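PART TWO: CLOSING

Chapter 7
The Stitch and What We Claim for It

Before you start this chapter

You should have read Chapter 2, on needles and thread, and you should have spent enough time on a practice pad that placing a stitch no longer takes all your attention. If it still does, go back. Little in these pages will help a student who is busy hunting for the needle.

What the chapter covers

The first half deals with the single stitch: how the needle is held, where it goes in, how far it travels before it comes out, and how tightly the thread is drawn. The second half deals with rows of stitches, interrupted and running, and with the arguments people have about them. Knots get a section of their own at the end. Drains, staples and glue are left for Chapter 8.

You will notice that many statements here carry a warning about how well they are supported. Earlier editions were more confident, and a good deal of that confidence came from one teacher repeating another. 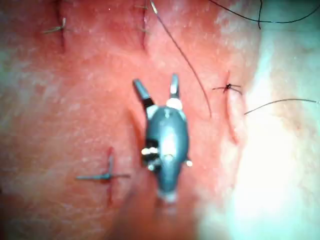 Where a rule rests on a proper comparison, the text says so. Where it rests on habit, the text says that too, and you may still be required to follow it, as your examiners and your seniors have habits of their own. The point of marking the difference is practical. A rule with evidence behind it should be hard to talk you out of. A rule without it should give way when the tissue in front of you behaves in a way the rule did not expect.

Words used in this chapter

Bite: the amount of tissue the needle passes through on one side of the wound, measured from the edge.
Travel: the distance along the wound from one stitch to the next.
Driver: the instrument that holds the needle. Some books say needle holder. The meaning is the same.
Helping hand: whatever instrument is not driving the needle.
Tail: the short end of the thread.
Standing part: the long end, still joined to the needle.

We say "helping hand" even for work done through ports with long-shafted instruments. Students have complained that the phrase is old-fashioned. It is, and the other terms on offer were worse.
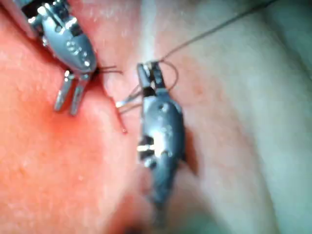 Heiðrún Hviid

7.1 Why a neat row proves very little

Ask a group of trainees to pick out the best closure on a table of practice pads and they will agree quickly. They choose the one with even spacing. Ask them why even spacing matters and the agreement falls apart. Some say it spreads the load. Some say it heals better. A few say it shows care, and I think those few have given the real reason.

I taught a closing course at Mulladard for several years, and we scored the trainees' work on the Bevar sheet, a form in wide use in our region at the time. It has a box for spacing, a box for bite, a box for knots and a box for "overall appearance." Over one long stretch we collected over 1,350 scored pads. When I finally sat down with them, I found that the overall score followed the spacing box so closely that the other boxes might as well have been left blank. Assessors were looking at the row, forming an opinion, and filling in the rest to match.

I do not say that spacing is unimportant. A wide gap in a closure that has to hold fluid is a fault, and it can be a serious one. But consider what the eye cannot reach. From above, a stitch is a short line of thread and a knot. Its depth is hidden. So is the angle at which the needle went through, and so is the state of the tissue inside the loop, where a stitch pulled too tight does its harm. A row can be as regular as a zipper and still be shallow on one side from end to end.

We tried a small check. I asked 33 trainees to close a pad and then had each pad cut open along the line of the closure, so the thread could be seen in section. Several of the neatest rows had bites that were plainly deeper on the near side than on the far side. Several rough-looking ones were well balanced below the surface. It was an informal exercise on pads, by people who knew they were being watched, and I would not build a theory on it. It did cure me of grading from above.

7.2 The needle does one thing

A curved needle wants to travel along its own curve. Almost every fault in a single stitch comes from asking it to do something else.

If you push the needle straight ahead, the body of the needle drags against the tissue while the point goes where it likes. The hole becomes a slot. In firm tissue you may get away with it. In soft tissue the thread then has room to saw back and forth, and the slot gets longer as the loop is tightened.

So the driver must rotate. How much it rotates depends on the size of the needle and on where along its length you have taken hold of it. The usual teaching is to grip somewhat past the middle, toward the end where the thread is attached. I have looked for the origin of this advice and have not found anything better than common agreement. It is decent advice all the same. Grip too near the point and you run out of needle before the point comes through the far side. Grip too near the thread end and the needle twists in the jaws, and on many needles that part is also the weakest.

What I would resist is the habit of giving the grip as an exact fraction, as if the needle had been measured for you. The Aguirre handbook, which many of you will have used in your first year, gives one fraction in the text and appears to draw another in its own diagram. Students write to me about this. My answer is that both will work in most tissue and that neither will rescue a wrist that does not turn.

Try this before you read on. Take a needle in the driver, with no tissue at all, and turn your wrist so that the point draws its curve in the air. Watch the point only. If it wobbles off the arc, the fault is in your hold or your wrist, and you have found it without spoiling a pad.

7.3 Taking the bite

Go in at a right angle to the surface. This is one of the rules I would defend against anybody. A needle that enters at a slant takes a shallow bite however wide it looks on top, and a shallow bite tends to roll the edge inward. When the edges roll inward, the surfaces you meant to bring together are no longer facing each other.

The helping hand lifts the edge, or steadies it, and otherwise keeps out of the way. Beginners use it to pull the tissue onto the needle. You can tell when this has happened: the edge goes pale where the jaws closed, and the bite is larger than planned once the tissue is let go and slides back. Hold less. If you can steady the edge with the jaws open, by resting them against the tissue, do that.

When the point shows on the far side, wait until enough of it is out to be taken safely. Then take it behind the point. Closing the jaws on the tip itself blunts it, and a blunt tip will make every later stitch harder for reasons you will blame on the tissue.
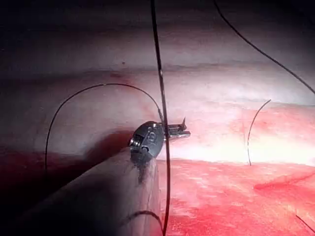 The thread is the part of the work that gets the least teaching and causes the most delay. It lies where it falls. It crosses the wound, slips behind an instrument, catches in a joint, and gets picked up with the tissue on the next bite. Much of what looks like slowness in a trainee is thread management, and speed drills do nothing for it.

My own practice is to pull through until the tail is as short as I will need for the knot and then to lay the standing part to one side, always the same side, before I touch the needle again. It costs a moment. Some colleagues think it fussy and let the loop stand up in an arc above the tissue, where they can see it. I have watched people do this very well. I have also watched the loop fall across the line of the next stitch at just the wrong time. As far as I know, the two habits have never been compared fairly, and you should be suspicious of anyone who tells you that theirs won.

Thread length is a related matter. A thread that is too long has to be pulled through by stages, and each stage is a chance to drag it across tissue. A thread that is too short turns the last knot into a struggle. Suppliers have opinions here, as you would expect. The Weline packets we used at Mulladard came with a printed card recommending a length for each type of closure, and the recommended length was, in every case I checked, a length that Weline sold. Cut the thread to suit the job.

7.4 How tight is tight

Here the books are at their least helpful. They tell you to bring the edges together "without tension," and a stitch without tension does not hold anything. What the writers mean is that the edges should touch and that the tissue inside the loop should not be squeezed. The trouble is that "touch" and "squeeze" are judged by eye, on tissue that will probably swell afterward. A loop that looks right when it is tied may be too tight by evening.

Some trainers say you will learn to feel it. Perhaps, but feel is a poor guide through a long instrument, and on some systems there is little or none to be had. In that case you are reading tension from what the tissue does: whether the surface dimples beside the thread, whether the color changes inside the loop, whether the edge begins to pucker. Learn these signs on purpose. Tie one stitch too loose and one too tight on the same pad, next to each other, and study both before you tie a third between them.

Exercise 7a

Close a straight cut with interrupted stitches. Do not trim the pad or tidy the thread ends. Before you look at it again, write down which stitch you believe is the shallowest and which is the tightest. Then cut the pad open along the closure and compare what you find with what you wrote. Keep the note with the pad, and repeat the exercise when you have finished section 7.6.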